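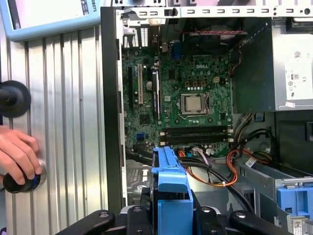

*Course notes, Imaging and Data Analysis, week 7 – written by the module tutor, revised September*

## Calibration models and why you shouldn't trust yours yet

Last week we got as far as a plot with a straight line on it. Several of you looked pleased. This week is mostly about why the line might mean very little.

The working data set is the Wollex flour set: 200 samples, each with a near-infrared spectrum and a lab value for moisture. You want to predict the lab value from the spectrum. Any half-decent package will do this in a few seconds and hand you a high R². I would like you to stop being impressed by R². Give a flexible model enough wavelengths and it will fit the canteen menu.

### What the lab value is worth

Start with the reference method, which people skip. Moisture by oven drying has its own error, and if two technicians run the same flour they will not get the same figure. Papers often report a prediction error smaller than the error of the lab method they calibrated against. Sometimes there is a good explanation (averaged repeats, for instance). Look for it in the methods section. If it isn't there, put the paper down.

### Pre-processing

The usual menu:

- scatter correction (SNV or MSC)
- first or second derivative, normally Savitzky–Golay
- mean centring
- baseline removal

Each has a sensible use. The trouble is that students try every combination and keep the one with the lowest error. That is fitting too, only done by hand, and it doesn't show up in the count of latent variables. Choose your steps by looking at the raw spectra first. Is there an offset between samples? Does the slope change with particle size? Then pick, write down why, and leave it alone.

Vestau has an "auto-optimise" button that runs through these combinations for you. You may use it for the practical, but I want the list of everything it tried in your report, not just the winner.

### How many latent variables?

For the flour set the software suggests 7. I would use 2, or at a push 3, and see what is lost. Plot the cross-validation error against the number of variables and look at where it flattens. With these samples the curve keeps creeping down long after anything physical has been explained, and the loadings past that point look like grass. If you can't say what a loading might have to do with water, be slow to include it.

### Validation, or what passes for it

Leave-one-out is popular and far too kind. Each flour batch was scanned several times, so when you leave out one scan its near twins stay in the training set. Leave out whole batches instead. There are 6 batches, so that is six rounds, and the error goes up – noticeably, for some of them. The higher figure is the one to report.

A proper test set comes from a different day, preferably a different instrument. The Messina folder holds scans of similar flours from a second spectrometer. Run your finished model on it once. Don't go back and tweak afterwards; once you have done that it is training data, whatever the folder is called.

### For the practical

1. Open the file called Master and save a copy before touching it.
2. Plot the raw spectra, coloured by batch.
3. Build one model with your chosen pre-processing.
4. Cross-validate by single scan, then by batch. Report both.
5. Predict the Messina scans and plot the residuals, including the ugly ones.

An outlier may only be removed with a reason that doesn't mention the model. "Cup was underfilled" will do if the scan notes say so. "Large residual" will not.

Reading: the chapter on bias and slope correction. The authors are more cheerful about it than I am.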